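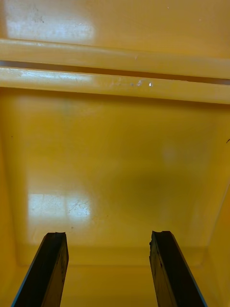 **Parallel jaws vs. everything else for small parts (two-arm sorting cell)**

**solder_and_regret** wrote:

Saturday, March 9, 2019

Right, the budget argument has reached the stage where I need strangers to shout at me. We have two arms either side of a table, sorting mixed electrical bits out of one tray and into bins. Both have plain parallel jaws. My boss has come back from Plonosville with a Dreser brochure and now wants suction. I would like to keep the jaws and spend the money on a better wrist camera.

Has anyone run both on the same parts? Proper numbers preferred, strong feelings accepted.

---

**mildly_torqued** wrote:

We did 100 picks with each last December. Suction failed 13 times, jaws failed 9. That sounds like a win for jaws until you learn that six of the nine were the same bit of cable, which we should have thrown in a drawer and never spoken of again.

Suction is lovely if your parts are flat, clean and dull. Are they?

---

**solder_and_regret** wrote:

They are none of those.
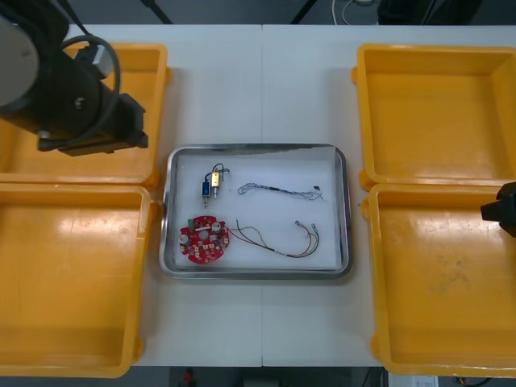 My worry with suction is that it needs something to seal against, and our parts list reads like it was written to annoy a vacuum pump. The board is the best candidate and even that has a hole in the middle and components all over it. The solenoids have their plungers sticking out one way and lead wires curling off the other, and I can't see a cup getting on with the braided wire at all. The harness I don't expect anything to get on with.

---

**Tu_stage_left** wrote:

Disagree about the board. Small cup, off centre, on whatever bare patch you can find. We do worse shapes than that every day. You're describing a planning problem and blaming the hardware.

I'd also lose that sheet of paper in the tray. One end is curling up already, and jaws closing low will have it away with the first solenoid.

---

**solder_and_regret** wrote:

The paper stays. Bare steel and a cheap wrist camera is a light show. The yellow bins are bad enough, mine sees a great white patch of glare on the floor and thinks it's found something. Hence wanting a better camera. I refer you to my first post, which my boss also hasn't read.

---

**mildly_torqued** wrote:

Before you buy a camera, try moving the lamp. Costs nothing, so obviously it'll never be approved.

As for the fingers, what pads are you on? We went to the soft Zoron ones and the thin wires stopped slipping. They do wear, mind. Ours looked chewed after a fortnight.

---

**Tu_stage_left** wrote:

Soft pads on a braid, fine. Soft pads on a circuit board, you'll be picking up everything by its terminal block and wondering where the terminal block went.

You have two arms. Put a cup on one and leave jaws on the other. Boss happy, you half happy.

---

**solder_and_regret** wrote:

Then each arm can only do half the parts, and the bins on the far side are a stretch. I'd be writing handover code until I retire.

Will move the lamp on Monday and run the board and the solenoids again with the jaws as they are. If someone has a spare pair of the Zoron pads they've not chewed yet, message me.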